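Open day at Strobel in Hornov, 27 Aug 2022

I'd been meaning to see the Strobel packing rooms for ages, and when the sign-up sheet finally went around I put my name down before I'd even checked the bus times. Worth it! The ride out from the city takes 40 minutes and drops you on Pomska, at the bottom of the hill, so wear proper shoes (I didn't). The entrance is through the yard and not the nice front door with the brass handle, which stays locked. Three of us tried it anyway.

There were 12 people in my group, mostly folks who sell small stuff online from home like I do, plus a couple who were moving house and wanted to learn how to wrap plates. Our guide was Vratislav Paulík, who has a very quiet voice and a very loud tape gun. He started us off in the storeroom with the Clumodby boxes, their own line, all flat and stacked to the ceiling by size, and then took us through to where the packing gets done.

I'm a bit of a box nerd, so bear with me. What I liked was how plain everything was. Tan board, matte, no printing, no tape anywhere on it yet. At home I reuse whatever turns up, and half my parcels go out with somebody else's logo on them. Put a blank one on a marble-patterned countertop – gray with those golden-brown veins, like a fancy kitchen – and it looks almost too good to mail.

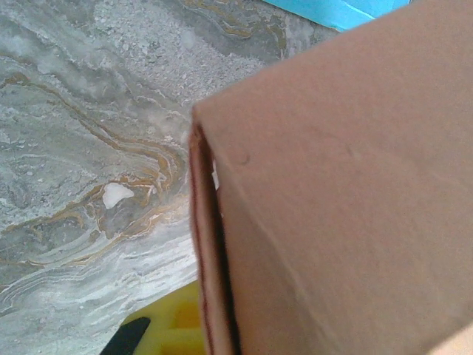 Vratislav's big thing is choosing the size before you choose the padding. Most of us do it the other way around: grab a big box, stuff it with paper until nothing rattles, and pay for shipping air. He had us hold the item against the side of the box first and leave two fingers of space all the way around. Then he made us do it again with the flaps folded in, and suddenly my perfect fit wasn't a fit. I must have gone back to the shelf four times. The woman next to me got it on the first try and was very nice about it.

He was relaxed about dents and scuffs, too. A shallow dimple in the middle of a panel doesn't bother him. Soft corners do, and so does a crease that goes right across, and he'll use those boxes for storage and never for the mail. I've been throwing away boxes for the wrong reasons for years!

After that came flat things, books and folders and so on, which I was most curious about (I mail a lot of notebooks). His advice was to wrap them snug, lay them flat on the bottom, and put small loose items on top in their own bag so they can't slide down the side and chew up the corners. I'd always stood mine on edge. We broke for coffee after that one, and the poppy seed cake was gone by the time I got to it. 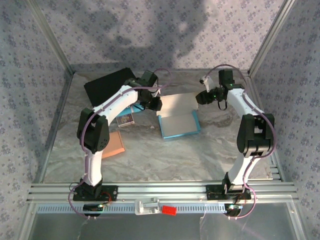 Can you buy the boxes there if you only need a few? They sell Clumodby boxes singly at the desk by the yard, 40 crowns for the middle size, and you have to pay in cash.

I bought three, carried them flat under my arm down the hill, and got one of them caught in the bus door. It's fine, mostly. The cash thing is worth knowing, by the way, as the nearest machine is back at the Pomska stop and it was out of order when I tried it.

My only complaint is that we ran out of time for the fragile stuff. The plate couple were pretty disappointed, and I would have liked that part too. Vratislav said they're planning another open day in January and that he wants to begin with glass and china that time. The sign-up sheet will be at the desk again, and I've already asked them to put me on it.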